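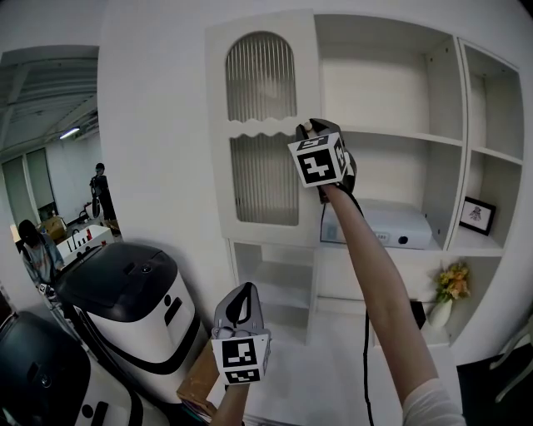 Última modificación: 6 de diciembre de 2019

Desde septiembre estoy comparando dos juegos de pinzas de mano y ya tengo bastantes notas para escribir algo ordenado. El primero es el Skuleden, que compré de segunda mano. El otro es el Jululley, más nuevo y con otro mecanismo para abrir los dedos. El español no es mi primera lengua, así que pido paciencia con los nombres de las piezas.

Hice 30 repeticiones con cada juego, siempre con los mismos objetos. Lo que más me importaba era el cansancio de la muñeca. Con el Skuleden empiezo a notar el peso muy pronto, sobre todo cuando tengo que girar la mano hacia dentro. El Jululley está mejor equilibrado, pero el gatillo es duro y después de un rato uno aprieta más de lo necesario.

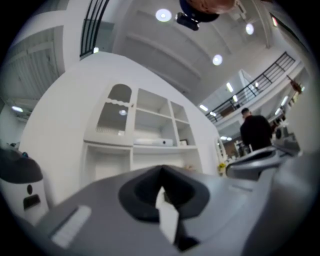
También cambié las almohadillas 4 veces. Las blandas agarran muy bien las cosas redondas, pero se deforman y entonces la medida de apertura ya no es fiable. Las duras son más exactas y resbalan con el plástico liso. Al final me quedé con una dureza intermedia, de la tienda Laryea, que tardó mucho en enviarlas.

El seguimiento de los marcadores me dio más trabajo que la mecánica. Si giro la pinza demasiado rápido, el programa pierde la posición y la recupera con un salto pequeño – en la gráfica se ve como un escalón. Bajé la exposición a 800 microsegundos y mejoró bastante, aunque ahora necesito más luz. 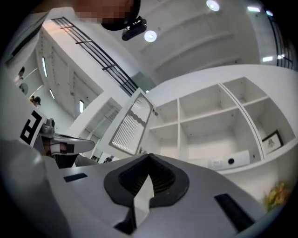 Las dos pinzas de cerca, con uno de los marcadores a la izquierda.

Me falta probar el controlador de Grinthorpe, que promete menos retraso entre el gatillo y el registro. Todavía no he conseguido que mi ordenador lo reconozca. Si alguien lo usa con Linux, le agradezco un comentario con la versión del firmware.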